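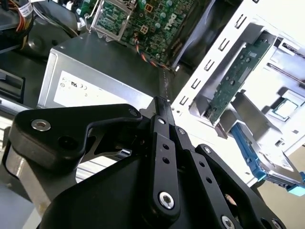 Wrist camera view, going into the old Dell with the Girkine gripper.

I've had the Girkine teaching kit for long enough now that I've stopped reading the manual and started having opinions, so it's time to write them down. Short version: I like it a lot, I swore at it a lot, and I'd buy it again if somebody fixed the handle.

If you haven't come across it, the kit gives you a gripper, a wrist camera and a hand controller, plus the software that records what you do. You can grab the arm and push it through a job yourself, or sit back and drive it with the controller while watching the camera feed. I bolted mine to an Eberhard arm I already had, and the adapter plate fitted first time (a small miracle in my workshop!).

For the test job I wanted something fiddly, so I picked stripping down desktop computers. A tower with its side off is a horrible place to work. There's the power supply, the drive cage with its sharp slotted wall, a fan cable hanging down off the motherboard, and a lever on the processor socket that is just the right size to be annoying. If a robot can be shown how to get about in there, I reckoned, it can be shown most things on my bench.

Hand guiding first. It's lovely for big moves. You hold the arm just behind the wrist, press the button and it goes light, and you can swing it over the case and down without thinking. Where it falls apart is the last little bit. My knuckles were forever in the way, and every time I let go of the button the arm gave a tiny settle, which doesn't matter over a tabletop and matters very much next to a motherboard. I also found I was leaning in to look, so half my early recordings have a nice dark shadow across them. My own fault, that one.

Remote driving is slower to learn and much better once you have. I gave it 20 goes at pulling a drive carrier out by its latch before I felt I was teaching the arm anything except panic. After that it got rather fun! The finger bars are slim enough to get in beside the drive cage, and all the joints and bolts are easy to reach with a hex key if you need to tighten something up between sessions.

The camera is my favourite part and also my biggest grumble. The picture is sharp, I can make out the little marks on a power supply label, and having the view move with the hand makes aiming feel natural. But the gripper fills such a lot of the lower half that you lose whatever is underneath it. Going down towards a cable you see it, you see it, and then you've got black gripper. I ended up adding a cheap second camera to the side of the bench.

My friend Elfriede Aigner came over to have a go and was better than me within the hour, which I'm choosing to blame on the controller being sized for smaller hands. It really is a mean little thing to hold. I've wrapped mine in tennis grip tape and it's improved no end.

Software next. Recording is one button, playback is one button, and trimming the dull bits off either end is easy. Naming things is a pain, though, because it won't let you rename a batch. The box says it will store 1000 recordings, and I'm nowhere near that, but I can already see trouble coming with my filing. It crashed on me twice before the August update and hasn't since.

I bought mine from Odstead, who packed it well and answered my daft question about cable lengths the same day. Order the longer cable, by the way. The standard one pulls tight if your arm has any reach to it.

Four stars out of five from me. The missing star is for the handle and the view underneath. Next job on the list is teaching it to unplug fan leads without tugging them, and I'll add a note to this when I've got somewhere with it.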